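The woman who runs the furniture repair shop at Drumcombe did not set out to mend tables. She trained as a bookkeeper and spent 12 years doing wages for Grukent, the seed merchant, before the branch closed. She asked me not to use her name, as half the village owes her money and she would like to stay on good terms with them.

We spoke in the back of the shop at eight in the morning, before she opened. She drank tea and kept sanding a chair leg while she talked.

"I started with my mother's sideboard," she said. "I took the finish off it in the yard and made a terrible mess. Went straight through the veneer in one corner. I've still got it. I keep the bad corner to the wall."

After that came an evening class, then a bench in a shared unit, and then the lease on the old Papadakis bakery, which she took on in May with 945 pounds in the bank. The ovens had gone but the flour had not. She was still finding it in the window frames that winter.

Most of her work is tables. People bring in chairs when they break, she said, but a table will be put up with for years, rings and burns and all, until somebody is coming to stay. She charges 34 pounds an hour and gives a price before she starts. If she gets the price wrong she sticks to it.

"I got one badly wrong last year. It was a big pine thing and I said two days. It had three coats of yacht varnish on it. I was at it for a fortnight."

I asked what customers misunderstand about old wood. She put the chair leg down for that one.

"Colour. They want it to match. They've got a floor, they've got a dresser, and they bring me a photo on the phone and say, make it go with that. I can get near it. Then it sits by a window for two summers and it's gone its own way again."

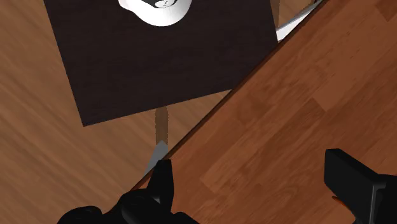
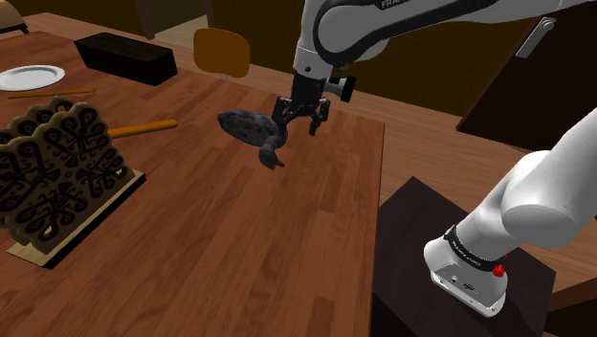 She would sooner people stopped trying to match at all. Her advice is to choose a table that is plainly a different colour from the floor, so that any change over the years will pass unnoticed. A reddish-brown top over a paler tan floor is the sort of pairing she means. She is less fond of very dark tops, which show every crumb, and she will try to talk a customer out of a black stain if they give her the chance.

For cleaning she recommends a damp cloth and then a dry one. She sells tins of Soltik wax at the counter but tells people to use it twice a year at most. One man was putting it on every week, and she had to scrape it off with a plastic card.

She has no plans to take anyone on. The waiting list is four months long and she says that suits her. At nine she unlocked the front door, and a couple came in carrying a drawer with no bottom in it.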